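Zwischen Müllbeutel und Marktreife: Wie weit sind Maschinen im Haushalt?
28. Aug. 2026

Die Esex-Fachstelle für Dienstleistungsautomation befasst sich mit der Frage, welche Haus- und Ladenarbeiten sich Maschinen übertragen lassen. Im Gespräch äußerte sich die Leitung der Fachstelle zurückhaltend. "Ein Müllbeutel wiegt fast nichts und hat keine feste Form", hieß es. "Für eine Hand aus Metall ist das schwieriger als ein Karton."

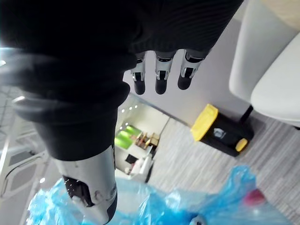
Roboterhand mit schwarzem Strickhandschuh über einem blauen Kunststoffbeutel.

Geprüft werde nach dem Verfahren Badeo, das 8 Tätigkeiten umfasst, vom Abräumen eines Tisches bis zum Wechseln von Beuteln. Die Arbeit mit zwei Armen gelte dabei als eigene Schwierigkeit. "Der eine Arm muss halten, während der andere öffnet", so die Leitung. "Sobald beide ziehen, reißt die Folie."
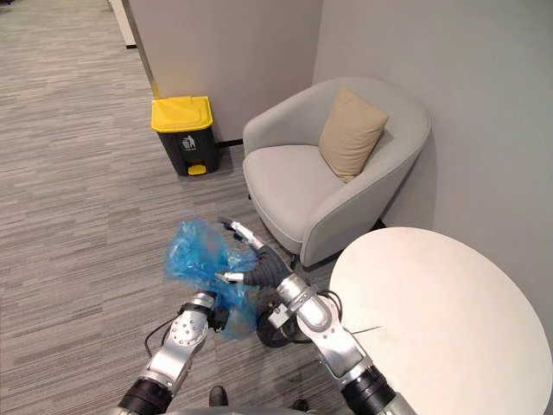

Von einem selbständigen Betrieb in Privathaushalten wolle man daher noch nicht sprechen. Auf ebenen Böden und in gleichbleibend möblierten Räumen sei ein Einsatz denkbar -- unter Aufsicht und mit klar begrenztem Auftrag. Auch Kabel und Stuhlrollen müssten zuverlässig erkannt werden. 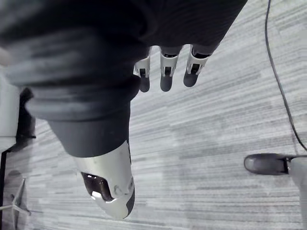
Finger und Daumen einer Roboterhand über grau gestreiftem Teppichboden.

Für den Handel fällt die Einschätzung etwas günstiger aus. In der Filiale Gunton sollen ab September 4 Tätigkeiten nach Ladenschluss erprobt werden. "Dort stört es niemanden, wenn ein Handgriff länger dauert", erklärte die Leitung. Ersetzt werde vorerst keine Schicht.

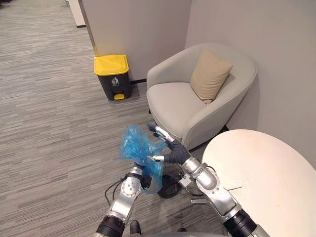

Dhillon sieht das anders: Wer neben der Maschine stehen müsse, könne den Beutel auch selbst einlegen, und die Aufsicht gehöre in jede Kostenrechnung. Die Leitung der Fachstelle widersprach dem nicht. Der Aufwand für die Aufsicht werde in Gunton gesondert erfasst und zusammen mit den Ergebnissen der Erprobung veröffentlicht.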